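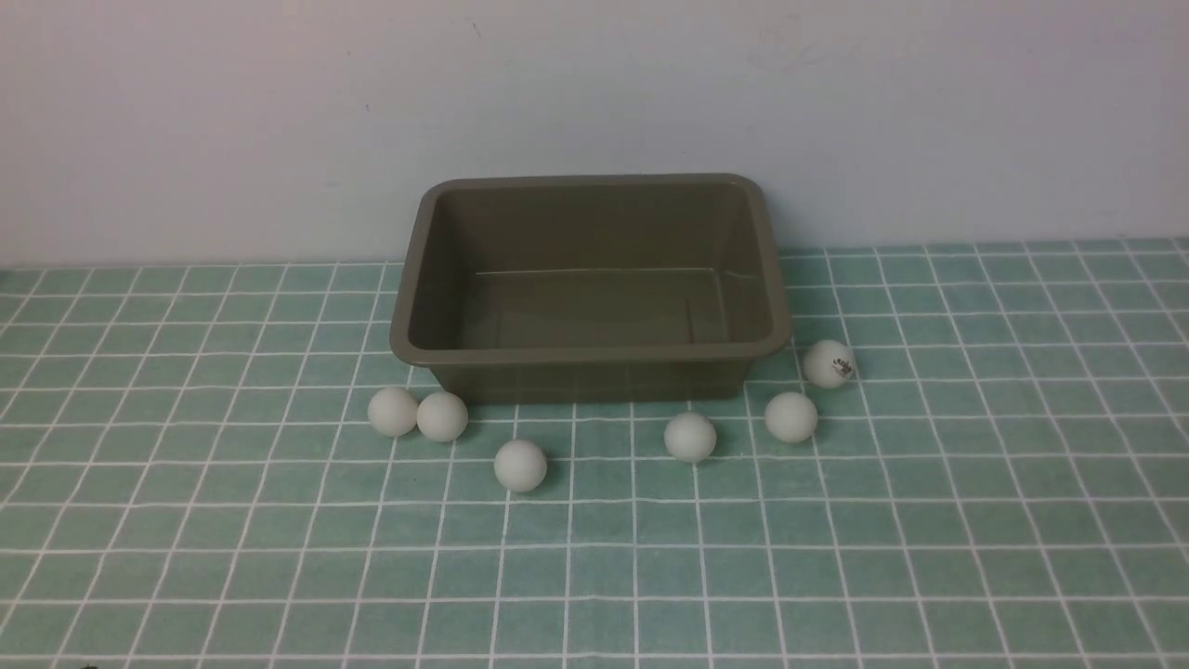
Rukuretti seed germination records

A table of home germination tests on vegetable, herb and flower seed, with the notes kept alongside them. The table has 600 rows, one row per test. Maintained by Joni Ojala.

What a row is

One test means one variety from one packet, sown at one time and in one way. If the same packet was tested again the next winter, that is a new row with the same packet ID. If half a packet was soaked overnight and the other half was not, those are two rows as well.

The tests were done in six households. Each has a letter code in the site column. Site A is the only one with a heated propagator. The rest used windowsills, an airing cupboard or, at site D, the top of a refrigerator.

Files

tests.csv is the main table
packets.csv has one row per packet, with variety name, supplier code and the year printed on the packet
notes.txt is free text, keyed by test ID
changes.txt lists corrections to old rows

All files are UTF-8 with commas as separators. Notes can contain commas and quotation marks, so they are kept out of the CSV files.

Main columns

test_id: site letter plus a running number, for example C041. Numbers are not reused when a row is withdrawn.
packet_id: links to packets.csv.
method: one of towel, compost, sand, agar, float. Float was tried at site B only and there are very few rows for it.
sown: number of seeds put in.
up: number counted as germinated on the last day of the test.
first_day: days from sowing to the first seed counted. Blank if none came up.
temp_c: the room or propagator temperature written down at sowing. It is a single reading, so do not treat it as an average.
dark: yes if the test was covered until the first count.

How germination was counted

For towel and agar tests a seed counts once the root is at least as long as the seed. For compost and sand it counts once any green shows above the surface. The two rules give different numbers for the same seed, and compost will nearly always look slower. Please do not pool methods without allowing for this.

Beet and chard "seeds" are clusters that can send up several seedlings. A cluster is counted once, however many come out of it. Early rows from site E counted every seedling, which is why a few of them have up larger than sown. They are flagged in changes.txt and left as they were.

Tests normally ran until there had been no new seedlings for 5 days. Parsley, parsnip and the primulas were given longer. The notes say so when it was done.

Supplier codes

Packets bought in shops or by mail carry one of three codes: MES for Mesham, VIL for Villanueva, PIR for Pirnonel. Seed saved at home is OWN. Swapped seed with no known source is UNK. We did not buy evenly from the suppliers. Most of the MES packets are beans and squash, and most of the PIR packets are flowers, so comparing raw rates by supplier tells you very little about the suppliers.

Known problems

Lettuce results from site C in February are low across the board. The cupboard there was too warm for lettuce, and the notes mention it. The rows are still in.

Packet year is the year printed on the packet, which some firms use for packing and others for "sow by". There is no way to tell which from the table.

Some towel tests went moldy. Where the mold was bad enough to stop the count, up is blank and the note starts with MOLD. Blank does not mean zero.

Onion varieties were typed in by several people. Spelling has been fixed for the common ones only.

Loading the table

Any spreadsheet will open it. Set packet_id to text when you import, or the leading zeros will be dropped and the join to packets.csv will fail. In R or Python, read it as a string for the same reason.

Adding tests

Send new rows in the same column order as tests.csv, with a note for anything out of the ordinary. Use your site letter if you have one, or ask for a new one. Six seeds is the smallest test accepted. Smaller ones were allowed at first and have since been moved to the end of notes.txt.

Corrections to published rows should give the test ID, the old value, the new value and how you know. A line in a garden diary is fine.

Use

Free to copy, change and share. If you publish a chart from it, say which methods and sites you included.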